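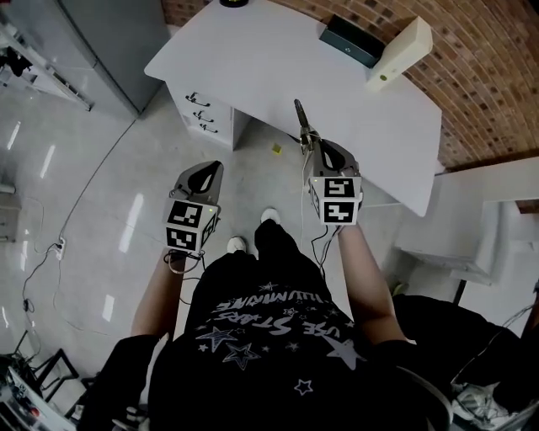 An afternoon at the Westerberg lab

Westerberg opens its doors to visitors once a year, in March, and I'd missed it twice. I finally made it this time, took the early train, walked the long way round from the station by mistake and got there just as the coffee was being put out. I'd come for one thing, a project called Tulleo, and I ended up staying in that one room until they started switching the lights off.

Tulleo is about teaching robot arms to do everyday jobs with both hands. The part that drew me is that the teaching is done without a robot. People pick up a pair of hand-held grippers, one in each hand, and simply get on with the task. The grippers record the job as they go, and a program learns from the recordings what a robot should do with its own arms later. I'd read the write-up over the winter and understood perhaps half of it. Standing next to someone with the grippers stretched out over a desk, the other half fell into place in a few minutes!

The patterned cubes are the clever bit for me. Each gripper carries a white one, printed with bold black-and-white markers, and software that can see the pattern can work out where the gripper is and which way it is turned. The older approach (driving a real arm about with a controller) is slow, and the movements come out stiff. With these you reach for something the way you would at home.

What they've collected so far

The main set holds 1,664 recordings, and the plan is to reach 2,000 before the summer. They are short tasks on ordinary furniture: putting things into boxes, moving a lamp, standing something upright against a wall. I liked how plain it all was. A white table, a brick wall, a dark green box, a table lamp at the far end, and people working close enough together to be in each other's way now and then.

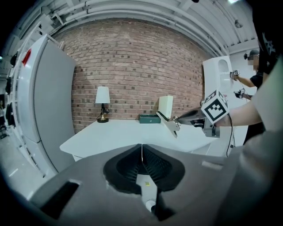
It takes a while to get your hands used to it, I was told, and the first recordings anyone makes are usually thrown away. You stop thinking with your fingers and start thinking with two tips. I had a go in the visitors' corner with a practice pair and spent far too long trying to lift a folded tea towel – the left hand kept wanting to help when I hadn't asked it to.

Then the result, on a poster by the door. They trained two versions of the same program, one called Sater and one called Ivex. Sater learned only from the view at the grippers. Ivex also got the view from the head of the person doing the task, looking down over both hands. On a box-packing test with a real two-armed robot, 60 tries each, Ivex came out well ahead, and on the easiest layout it managed 92 per cent. The gap was widest where one hand has to hold something still while the other works, and that makes sense to me: a view from one gripper can easily lose track of what the other is up to.

I asked whether it would cope in a different room with different furniture. Not well yet, was the answer, given quite cheerfully. Glossy surfaces give trouble, and so does a marker that gets turned out of sight halfway through a task. They are trying the same tasks under different lighting next, and after that in a proper kitchen.

If you're going next year, go straight upstairs and leave the talks until later. The practice grippers had a queue by three o'clock, and the good biscuits were on the first floor anyway. I've asked to be put on the list for the autumn recording sessions, tea towel and all.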